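Draft report, 5 September 2019

## Background

Our project looked at how much different timbers swell and shrink when the air around them changes. The topic came from a neighbourhood problem. Several older houses in Prorkdale have floors that cup in winter and open up in summer, and the usual advice is to lay a harder wood. We wanted to know if hardness has much to do with it.

Wood takes up moisture from the air until it reaches a balance with its surroundings. As it does, it gets wider across the grain but hardly any longer along it. A solid plank can move several millimetres over a year, enough to split a panel that has been fixed too tightly.

## Method

We cut 11 samples from offcuts supplied by Jemwood, each 100 mm wide across the grain. They were kept in a sealed cabinet at 60 per cent relative humidity until their weight stopped changing, then moved to a drier one. Widths were measured with a Zastus digital caliper at both ends and the centre. All readings were taken in August.

Edge-glued boards were treated as a separate group. They are made of narrow strips, and the tone can vary from one strip to the next, as in the maple board below.

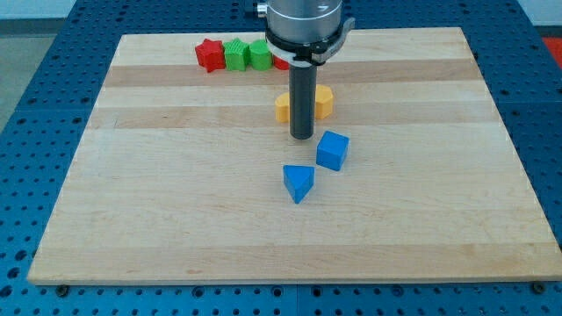 ## Results

The oil-finished samples changed more slowly than we expected but ended up close to the bare ones. A finish seems to delay movement without stopping it. Maple, the hardest timber we tested, moved more than the cedar did. The glued samples stayed flatter than the solid ones, although their total change in width was similar.

We threw out 2 readings after finding the caliper had not been zeroed.

## Limits of the work

Our samples were small and came from one supplier. The Postma sensor in the dry cabinet drifted in the last week, so the final humidity there is uncertain. We would also like to repeat the test with quarter-sawn timber, which we could not get in time.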